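Site visit notes: outdoor delivery robot trial, Lultmont campus

Visit hosted by Tineke Dijkstra, field operations, Priltell

I went to Lultmont to look at a fault report. Priltell runs a small wheeled robot there under the project name Pisgate. It carries mail and light parcels between the buildings, on paths shared with people on foot. Earlier in the season the robot stopped responding to its remote stop command for 15 seconds while driving. It hit nothing. The report was filed as a safety matter anyway, and Priltell agreed to let outside parties walk the route with the engineers and read the logs.

Four of us attended. The morning was spent on the route and the afternoon in a meeting room with the log files. Milan Verhoeven, whose firm Verhoeven supplies the radio unit, joined for the second part.

The route

The loop starts at the mail room and crosses the main plaza, then follows the covered walkway to the far building and comes back the same way. Speed is capped at walking pace. The robot has two stop paths. One is local: the forward sensors see an obstacle and the drive controller cuts power to the wheels without asking anything else. The other is remote: an operator presses a stop button, the command goes over the radio link, and the robot brakes. A third mechanism is meant to back up the second. If the robot hears nothing from the operator station for a set period, it should stop by itself.

The local path worked as designed throughout the period in question. The remote path and its backup both failed at once, and the rest of the day dealt with the reasons.

We began on the open part of the plaza. Positioning is easy to lose on wide paving, where the laser scanner has few fixed surfaces close by, and the robot leans on its wheel counts until it has something better. Tineke listed the features the map uses in this area: the sculpture base, the bike rack, the columns of the walkway. A trash can at the foot of one column had been mapped as a permanent object and has since been taken out of the map, as movable items should be.

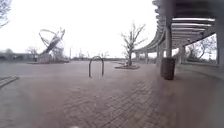
Main plaza on the outbound leg, with the covered walkway to the right.

The bike rack has its own entry in the fault list. It is a single metal rack shaped as an inverted U, and from some headings the scanner gets only a few returns from the legs. The planner twice chose a path closer to the rack than the minimum clearance. Both times the robot slowed and corrected. The fix was a keep-out zone drawn around the rack by hand. I asked whether other thin objects on the route had been checked the same way. They had not at the time of the visit. An action was recorded.

The 15-second gap

The fault occurred on the walkway leg. The operator saw the video freeze and pressed stop, which is the correct response. The station log shows the press and three automatic repeats. The robot log shows no stop command received until the end of the gap, at which point it braked normally.

Loss of the link alone should have been harmless. The backup timer was there for exactly that case, and it was set to 2 seconds. It never ran out. The radio unit sends its own keepalive messages to the main computer over a cable inside the robot, and a software update had changed the source the timer listened to. It was being reset by the radio unit's keepalives, which carried on the whole time, instead of by messages from the operator station. The robot therefore treated a dead link as a live one.

Milan Verhoeven confirmed that the keepalives are documented as showing the health of the unit only. He also accepted that the two message types have similar names in the interface manual, and that his firm had received a question about them before. The manual is being revised. Priltell did not dispute that the error was made in its own code.

Why the existing tests missed it is a simpler matter. The timer was tested by switching the radio unit off. That removes both kinds of message, so the timer ran out and the test passed. It had passed 30 times in a row on the bench. No test blocked the link while leaving the unit powered.
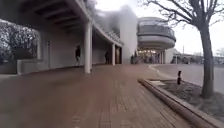
SAFETY AND PEOPLE ON THE ROUTE

The walkway leg carries most of the foot traffic. It has a curved wall at the back and columns on the open side, and close to the building it comes up beside a doorway. Sight lines are short in places. A person walking behind a column is hidden from the scanner until they step clear of it, so stopping distance matters more on this leg than on the plaza.

Priltell's hazard sheet gave the walkway the same rating as the open paving. The argument was that the local stop protects people in both. I think that is too generous. The local stop covers objects the sensors can see, inside the range the braking was tuned for. The remote stop exists for everything else, including an operator who notices a problem before the robot does. With the remote stop out of action, one layer was left.

Tineke agreed to rate the two sections separately. The speed cap on the walkway has been lowered by software, and the robot now sounds a tone before it passes the doorway. I would prefer the cap to be held in the drive controller, where a route file cannot override it. Priltell is considering this and gave no date.

Link coverage

The radio survey supplied with the original approval had 63 measuring points. Most were on the plaza, where reception is good. The walkway had very few, all taken from the open side of the columns. The survey has been repeated at 80 points with the antenna at robot height, and it shows a weak stretch under the canopy. A second access point has been ordered. Until it is fitted, a person with a handheld stop walks with the robot over that stretch.

The handheld stop uses a separate receiver wired to the wheel power relay. It shares no software with the main radio. We tried it twice from behind a column during the afternoon break, and the robot stopped both times. Two trials is a small number and I would not quote it as evidence of reliability.

Open items

Thin-object check for the full route. Owner: Priltell.

Link-block test with the radio unit powered, to be added to the release tests and run on the robot as well as on the bench. Owner: Priltell.

Interface manual, rename of the unit keepalive message. Owner: Verhoeven.

Speed cap in the drive controller. Owner: Priltell, under review.

Revised hazard sheet with separate ratings for plaza and walkway. Owner: Tineke Dijkstra. A draft is due in May, and I have asked for the raw logs to be attached to it.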